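Last checked Thursday, February 4, 2021. Send corrections to Štefánia Hájek, or open an issue if you have an account.

# Rollesgate power strip register

A plain list of every power strip, extension cord and multi-way adapter in use at the Rollesgate building, with the notes we keep on each one. The main file is `strips.csv`. It has 923 rows. One row is one item, including items that have been thrown away. We don't delete rows.

The register began as a paper sheet taped inside the supply closet door. Dušan Vaněk typed it up, and the old sheet numbers are still the item numbers, so there are gaps where pages went missing. Don't fill the gaps. A gap means we don't know.

## What's in the folder

- `strips.csv` – the register
- `rooms.csv` – room codes and what each room is called on the door
- `checks.csv` – dates and results of checks, one line per check
- `labels/` – print sheets for the stickers
- `old/` – typed copy of the paper sheet, left as it was, spelling included

## Columns in strips.csv

| Column | What goes in it |
|---|---|
| `item` | Number on the sticker |
| `room` | Code from `rooms.csv` |
| `sockets` | How many plugs it takes |
| `switching` | `none`, `one` or `each` |
| `mount` | `tab`, `keyhole`, `none` |
| `note` | Free text, short |

There are six columns and we would like to keep it at six. Cord length used to be in there. People guessed it by eye, the guesses didn't agree, and we dropped it. If the length matters, measure it and put it in `note`.

`switching` is the column people fill in wrong most often. Use `one` if a single switch turns the whole strip on and off. Use `each` if every socket has a switch of its own. A white strip with three light blue sockets and a matching round button by each one goes in as `sockets` 3, `switching` `each`. The small white tab with a hole at the end makes it `tab` under `mount`.

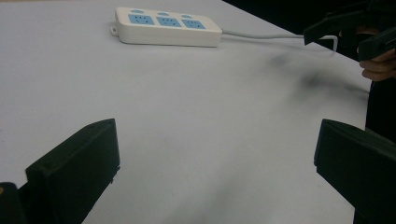
Can a strip with a switch for each socket stay plugged in over the weekend?

It can stay plugged in at Rollesgate as long as all of its switches are off and there is no heater on it. Heaters get unplugged at the wall on Friday no matter what they are plugged into.

## Checking a strip

Clear a table and wipe it first. A pale tabletop is best, as grit and flakes of plastic show up on it. Unplug everything from the strip and unplug the strip from the wall.

1. Read the sticker and find the row. If there is no sticker, stop and see "New and unlabeled items" below.
2. Look at the top face. Write down cracks, brown marks, and any socket face that sits lower than the others.
3. Turn it over. Look for missing screws.
4. Run the cord through your fingers from the strip to the plug. Most damage is in the first few inches at either end.
5. Press each switch on and off. It should click and stay where you put it.
6. Plug the strip into the bench outlet and switch on one socket at a time. Note which indicator lights come on.
7. Switch everything off, unplug, and write the line in `checks.csv` before you pick up the next one.

The results we use in `checks.csv` are `ok`, `watch` and `out`. `watch` is for things like a switch that feels soft or a light that stays dark while the socket still works. An item can sit at `watch` for one round of checks. If it's the same or worse the next time, it goes to `out`. Kazimír Murín wanted a fourth result for "fine but ugly," and we settled on putting that in `note`.

### About the indicator lights

Some strips have a light inside the switch. Others have a small separate light beside it. On the white ones with light blue square sockets, the lights are little red dots next to the sockets and switches, and they are easy to miss under the bench lamp. Turn the lamp away before you decide one is dead.
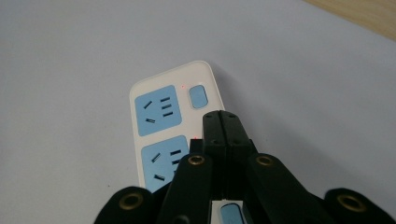 A light only tells you that power is reaching the light. It says nothing about whether the socket grips a plug properly. For that, use the old lamp plug in the drawer: push it in, let go, and give it a light pull. If it slides out with no resistance, the result is `watch` even when everything else is fine. Write the position of the loose socket in `note`, counting from the end where the cord comes in. We used to write "left" and "right" and those meant different things to different people.

## New and unlabeled items

New strips don't go out on the floor until they have a number. Take the next number from the bottom of `strips.csv`, print the sticker, and put it on the underside. Stickers on the side get rubbed off against desk legs. Stickers on the cord look tidy for a week and then slide.

For an item with no sticker, look in the register for a row with the same room, the same number of sockets and the same kind of switching. If exactly one row fits and that item can't be found anywhere else, reprint the sticker. If two or more fit, give the item a new number and write `maybe` plus the old numbers in `note`. Bart Meijer goes through the `maybe` rows every October.

Anything people brought from home gets a row too, with `private` in the note. The Sokol room has the most of these. We don't throw out private items – we unplug them, tag them and leave them on the owner's desk.

## On the table and under it

We get asked how a strip should lie on a shared work table, and the room notes in `rooms.csv` are too short to cover it.

Put the strip toward the back of the table, with the cord running off the nearest side. The cord should not cross the place where people rest their arms. If a table is used for work with both hands, leave the middle clear and move the strip to the side after plugging in. Don't coil the spare cord under the strip. Hang it from a hook below the tabletop, loose, in one wide loop.
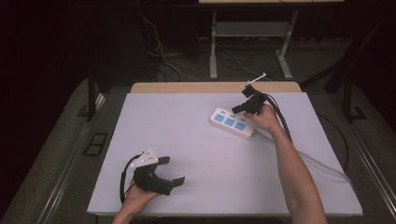

Strips with a mounting tab can be screwed to the back edge or the underside of the table. Ask Kwaku Amegashie first, as the Ornisel tables must not be drilled and they look a lot like the ones that can be. A strip that has been fixed in place gets `fixed` in `note`, so whoever does the next check knows to bring a screwdriver.

One strip into one wall outlet. Never a strip into a strip, including for an afternoon.

## Known problems

- Rows from the third-floor move have `room` set to the old room. They have been fixed as people come across them, and up to 7 are still wrong.
- `switching` is blank for most items thrown out before the file was typed up. Treat blank as unknown and don't read it as `none`.
- The Vullmont storage cage is listed as one room in `rooms.csv`, though it has two doors and two sets of shelves.
- Two kinds of dash are used in the `note` column. Search for the words around them.

## Making changes

Edit the CSV in a text editor or a spreadsheet, but turn off automatic dates first or the item numbers with a slash in them will be changed. Keep the rows in item order. Say in the commit message which room you were in. If you only have paper with you, write on paper and hand it to Štefánia, who enters the sheets on Mondays.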